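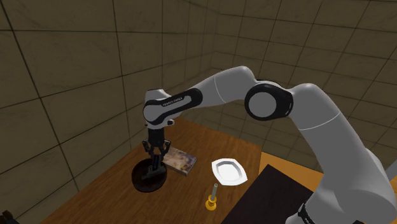 Week 4, budgets! Last time we talked about what an arm can do, so now let's talk about what it costs you once the crate is open. My rule in this course is to price the job before the arm. Start with the things it has to reach for — a dark bowl, a flat book and a white plate want pretty different things from two straight fingers, and spare fingertips are a line people forget (I forgot it at Stadthorpe, and it hurt).

For the Follum exercise you get 70 hours of setup time and 50 hours of training. Lakmal Jayawardena will post the rate sheet. Put $1,273 down for tooling and leave it alone, please!

Bring your draft in whatever spreadsheet you like. Shipping goes on its own line.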